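Slow-Roasted Lamb Shoulder: Your Questions

I get a lot of mail about my Sunday lamb shoulder, so I've pulled the ones that keep coming up into one place. If yours isn't covered, leave it in the comments and I'll get to it (usually late at night, with a cookie).

Bone in or boneless?

Bone in, every time! It holds together better over a long roast, and the bone goes straight into my soup pot the next day. Boneless works if that's what your store has, but tie it up with string first or it flops all over the pan.

Do I have to marinate it overnight?

Nope. I rub mine with garlic, rosemary, lemon zest and plenty of salt, and if I remember the night before, great. If I don't, 2 hours on the counter does fine. 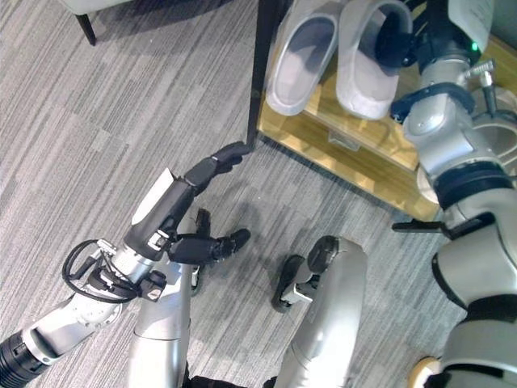 What temperature do you use?

I start hot to get some color on the top, 20 minutes at 500, then I cover the pan tightly with foil and drop the oven to 300. After that I leave it alone until a fork slides in and twists without a fight. Every oven has its own personality, so start checking early if yours runs hot.

Can I use the drippings?

Please do! Pour everything into a tall jar, let the fat float up, and spoon it off. What's left gets simmered with a splash of red wine and a little honey until it coats a spoon.
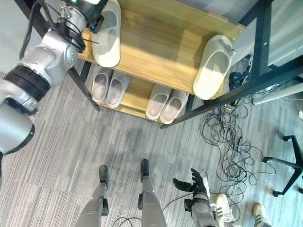

I like to stir in a bit of mustard right at the end too, and then I pour half over the meat and put the rest on the table, where it disappears onto the potatoes. Save the fat, by the way. It's wonderful for frying eggs.

Is it okay to make it a day ahead?

I almost like it better that way. Shred the meat while it's warm, pour the juices over, and keep it covered in the fridge. Reheat it in a low oven, still covered, with a splash of broth if it looks dry.

What do you do with leftovers?

Flatbreads with yogurt and cucumber are the favorite at our house. I also make a quick shepherd's pie, or crisp the shreds in a hot skillet and pile them on rice. 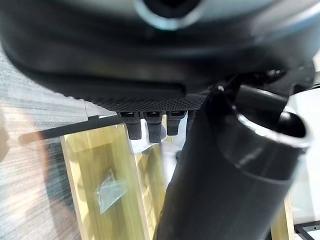
Can I freeze it?

Sure, in its juices, in small containers. Thaw it in the fridge overnight and warm it gently. I've never had any last long enough in there to tell you when it stops being good!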